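Pandcombe gets its late bus back as Warker community transport scheme grows

Evening passengers in Pandcombe will be able to get home from Warker after dark again from this December, when a new late service begins on the valley road.

The 5L will leave Warker market place at 9.40pm, six nights a week, calling at the hospital, the college, the railway station and every stop between Hallow Bridge and Pandcombe Green. It fills a gap left when the last commercial evening bus was withdrawn, and we are delighted to be bringing it back!

Warker Valley Community Transport has been running daytime minibuses since the spring of last year, mostly for shopping and surgery appointments. In the past twelve months those minibuses carried passengers on 2,058 journeys, well ahead of what we had hoped for when we started out with a single second-hand vehicle and a rota pinned up in the library. The late bus is the thing people have asked for more than any other, at the stop, on the phone and on the feedback cards we leave by the door.

To find out what kind of service would be useful, we held open evenings in Pandcombe village hall and at the college in Warker, and sent a short survey to homes along the route. We had 136 replies, many with extra pages attached (one had a hand-drawn map of where the ice forms on Hallow Bridge, and the drivers now have a copy of it). Shift workers wanted a departure that allowed time to walk down from the hospital. Students wanted to stay for rehearsals and evening classes. A good many people simply wanted to see a film all the way to the end, or visit a friend for supper and not have to ask for a lift home.

The timetable was changed twice as a result. Our first draft had the bus leaving at 9.15pm, which would have missed the train from the coast by a whisker. The later time gives rail passengers 11 minutes to cross the footbridge and find the stop, and the driver will wait a little longer if the train is showing as late on the station board.

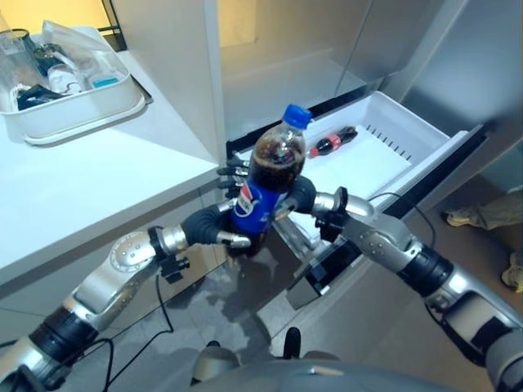 For Lutz Pfeiffer, the new bus means evening choir is possible again. He told the second open evening that he had given up singing in Warker when the old service stopped, and that he had missed the walk back from the Green with the others almost as much as the music. He asked whether the bus could stop at the top of Mill Lane as well as the bottom, and from the first night it will.

The vehicle is a 16-seat low-floor minibus with room for 2 wheelchairs or prams, a ramp at the front door and proper reading lights. It has been fitted out by Wodetti, the coachbuilders on the Warker trading estate, who also looked after the seats and handrails on our daytime buses. The heating has been a particular point of discussion! Anyone who rode with us last January will remember why, and there are now separate heaters front and back.

Driving is shared between four paid drivers, two of whom grew up in Pandcombe and used to catch the old evening bus themselves. All of them have spent time on the route after dark, learning where passengers are hardest to see. Following their advice, the county highways team has agreed to cut back the hedge at Nether Farm and put a light in the shelter at Hallow Bridge. We are very grateful for both.

Fares will be the same as on the daytime minibuses. Concessionary passes will be accepted all evening, under-16s travel for half fare, and day tickets bought on the morning bus can be used to get home at night. Drivers take cards and cash. There is no need to book, except for passengers using a wheelchair, who are asked to ring by 4pm so that we can keep the space.

The first bus will run on a Friday, and we would love to see it full. Avotiņš, the bakery beside the market place, is staying open until the bus goes and will be handing out warm rye rolls and caraway buns to anybody waiting at the stop. The choir has promised to sing, weather permitting, and regular passengers from the daytime service have been invited along for the ride out to Pandcombe and back.

The service has funding for its first year. After that, its future will depend on how many people use it, and passenger numbers will be posted each month at the library and in the shelter on Pandcombe Green. We will hold another open evening in the spring to talk about how it is going, with Sunday running and an extra stop at the leisure centre already on the list of things to discuss.

Printed timetables are available now from Warker library, the railway station ticket office, the college reception and Pandcombe village shop. A large-print version can be posted out on request, and the times have been added to the displays at the market place.

Notes for editors

The 5L runs Monday to Saturday, leaving Warker market place at 9.40pm and reaching Pandcombe Green at 10.22pm. The return journey leaves the Green at 10.30pm and runs by request only beyond Hallow Bridge.

Reporters and photographers are welcome on the first evening and should be at the market place stop by 9.15pm. Seats on the bus can be kept for the press if we are told beforehand.

Ends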